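Hello all – August update from the Bikenska bench, a bit longer than last time as there's more to tell.

## Where we are

We've got 1008 usable recordings in the bag out of the 3000 we promised you for the year. That's a touch behind the plan, but July was mostly lost to re-soldering cables and I'm not too worried. Over 600 of them were made in the last stretch, after Fitent sent us the second pair of hand-held grippers and we could stop sharing!

The kitchen tasks (cups, lids, cutlery) are finished for now. We've moved on to what I've been calling "small storage", meaning drawers, tins and boxes with catches. Drawers are the fun one. You need one gripper to do the pulling and often the other to stop the whole thing sliding towards you, and that two-handed business is exactly what the Ongart model was worst at in the spring.

At the moment it's the yellow and black parts organiser, nine clear drawers in a three-by-three grid, standing on the white board. We do a block of takes on one drawer and then swap to another, so the model doesn't learn that the answer is always the same one. The middle drawer is the one I like best for practice, with neighbours on every side to bump into. 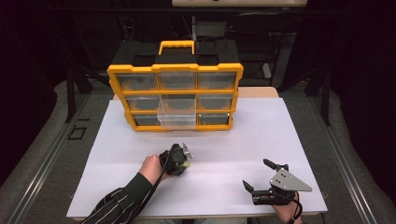
## What's gone wrong

- Clear plastic. The depth readings on see-through drawers are pretty poor, so we threw out 100 takes and redid them with the lamps moved further back. Better, though I wouldn't call it solved.
- Cables. They still snag on sleeves. We've asked Fitent for longer ones.
- Labelling. Iltik (our labelling tool) keeps splitting one pull into two. A fix is promised, and until then I'm joining them up by hand on Wednesday afternoons.

## What's next

Closing drawers as well as opening them, then putting small things in and taking them out again. I'd also like to borrow two or three organisers in other colours and sizes, if there's a little left in the consumables line – could you let me know before I order anything?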